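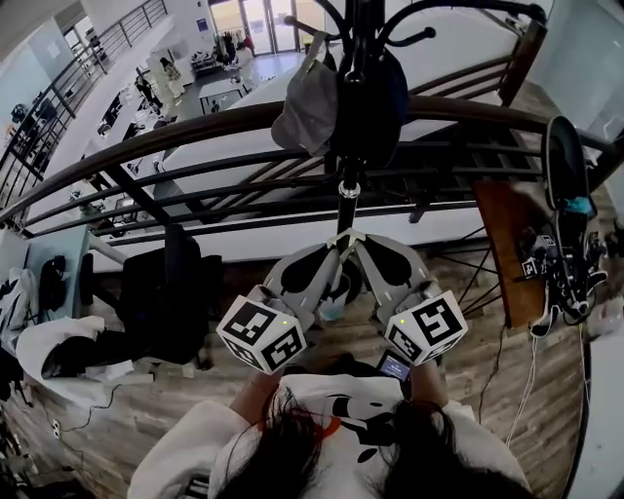
The black metal coat rack, Prernavby Branch.

Zovimari Public Library @zovimarilibrary
09/09/2026
The Library has adopted a revised policy on coats, bags and unclaimed property. It applies at the Prernavby and Jaltov branches from today. A summary follows in this thread.

Zovimari Public Library @zovimarilibrary
Coats, hats and umbrellas may be left on the racks at either branch during opening hours. Racks are not supervised. Patrons are asked to keep wallets, keys, phones and medication with them at all times.

Zovimari Public Library @zovimarilibrary
Wet umbrellas should go in the stand at the entrance and not on the racks. Strollers may be parked along the wall beside the children's collection, provided the fire exit remains clear.

Zovimari Public Library @zovimarilibrary
Between last April and the end of August, 465 items were handed in at our service desks. Mitts and scarves made up the largest share, followed by water bottles and reading glasses.

Zovimari Public Library @zovimarilibrary
Items found in the building will be tagged with the date and held at the branch where they were found. Clothing is held for 2 months. Bank cards and government identification are passed to the police at the end of each day.

Zovimari Public Library @zovimarilibrary
To make a claim, please visit the service desk or telephone the branch. Staff will ask for a description of the item, including colour and size. We regret that photographs of found property cannot be sent by email.

Zovimari Public Library @zovimarilibrary
Unclaimed winter clothing in good condition will be washed and offered at the Mujić Room clothing exchange. All are welcome, and no library card or proof of address is required.

Zovimari Public Library @zovimarilibrary
The exchange gave out around 1000 garments last winter. Children's snow pants and adult boots were in short supply throughout the season, and donations of either would be gratefully received.

Zovimari Public Library @zovimarilibrary
Please empty all pockets before donating. We are unable to accept pillows, helmets or car seats.

Zovimari Public Library @zovimarilibrary
The full policy is available in print at both branches, in regular and large type. Written comments may be left at the service desk or mailed to the Prernavby Branch, to the attention of Patron Services.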